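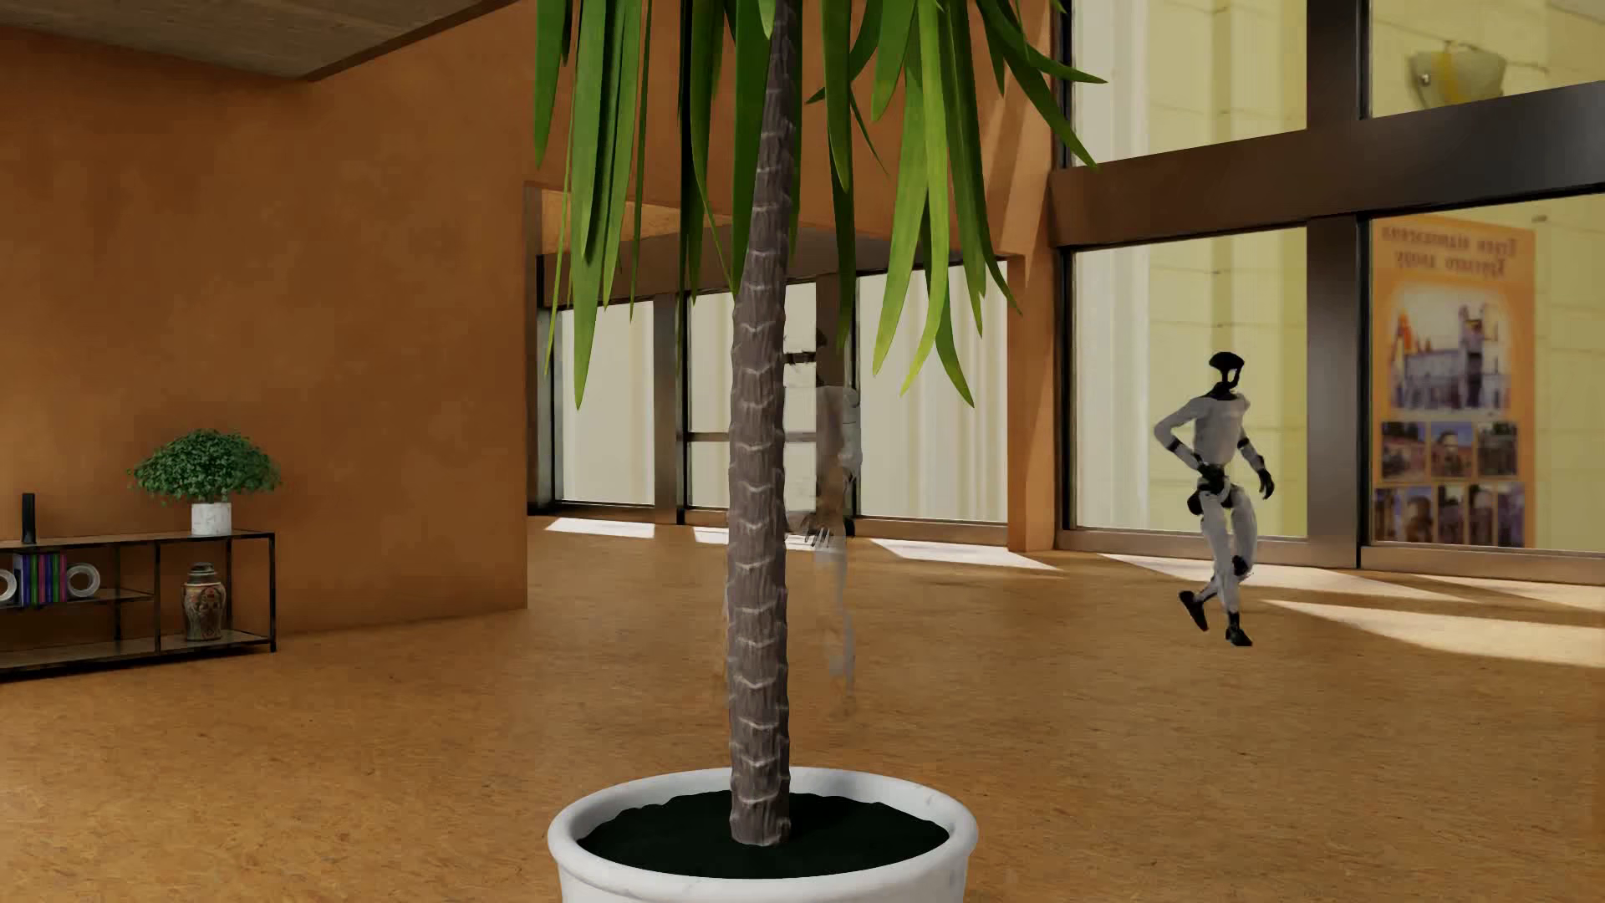

Simulated room with potted plants, shelving and humanoid robot, household chores trial

Billside Working Group on Household Automation
Minutes of the meeting of 3/16/25

1. Minutes of the previous meeting
Approved with one correction to the budget line, which should read 1030.

2. Simulation results
The Inatar team reported on 1286 simulated runs of the plant watering and shelf tidying chores. Walking between stations was completed in 92 percent of runs. Results for watering were much weaker, and most failures came at the pouring step. Members asked that spills be logged separately from missed pots.

3. Readiness for home use
The group discussed whether the Sterkeo trial could move to occupied homes. It was agreed that the evidence does not yet support this - dusting and handling of books remain untested outside simulation. A member dissented and asked that the dissent be recorded.

4. Shop-floor chores
Brandão submitted a written request to add floor sweeping and restocking. Deferred to May.

5. Actions
Inatar to circulate the failure logs. Billside to draft two test plans for pouring.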